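Vivby Neighborhood Business Association
Minutes of the May meeting

Place: Barkivby Hall, lower room
Chair: Mebrat Wubshet
Called to order at 9 a.m.

1. Previous minutes
Approved with one correction. The sign repair on the hall side entrance was billed to the association and should have been split with the hall.

2. Report on the visit to Lunemen
Members who went on the Lunemen open day gave their report. The group was shown the packing demonstration, in which a robot arm with a two-finger gripper handles items from a bakery order. Lunemen staff gave a short talk first and then took questions at the table.

The demonstration uses paper gift bags with cord handles and round baked goods. Lunemen said they chose bags because members of the public ask about them more than boxes. Cord handles were described as the hard part, as they do not stay in one place and can lie across whatever is next to the bag.
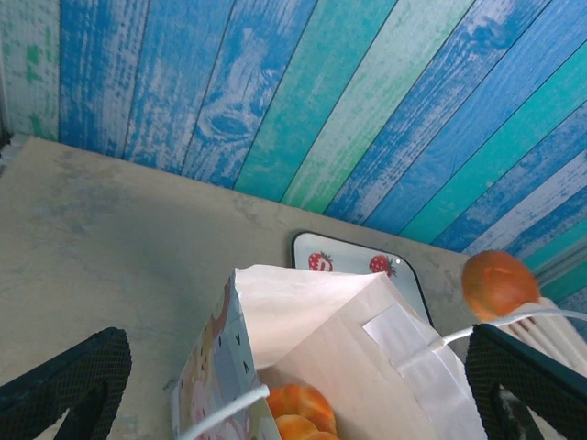 Beyene Bakery asked whether the gripper pads can be cleaned between orders. Lunemen replied that the pads come off and that a food shop would need a different set from the one used at the open day. They did not have a price for the second set and will send it to the chair.

A member asked about speed. Lunemen would not give a figure for a working shop and said the open day setup is for showing and testing. The members who attended felt this was a fair answer, but it leaves us without much to compare against hand packing.

There was some discussion of who would benefit. Beyene packs up to 100 bags on a holiday morning and far fewer the rest of the year. The card shop does not see a use for it. The chair noted that the association has not been asked to buy anything.

3. Demonstration at the street fair
Lunemen has offered to bring the same demonstration to our fair. They need a table that does not rock, one power outlet, and space for people to stand back. Setup takes 2 hours. The hall can provide the table. The outlet by the stage is already promised to the sound system, so the one near the kitchen door would have to be used.

Insurance was raised. The current policy covers displays but may not cover powered equipment. The chair will call the agent before we give Lunemen an answer.

Moved and seconded to accept the offer if the insurance question is settled. Carried, one abstention.

4. Fair budget
The budget stands at $2000. No money is set aside for the demonstration. Beyene offered to supply buns for it at cost. Printing of the fair map is still unpaid.

5. Other business
The parking notice on the north side has come down again. To be put back up with screws.

Action items
Mebrat Wubshet: call insurance agent; get pad price from Lunemen.
Beyene Bakery: send bun sizes to Lunemen.
Hall: check kitchen door outlet.

Adjourned at 10:20 a.m. Next meeting in the same room.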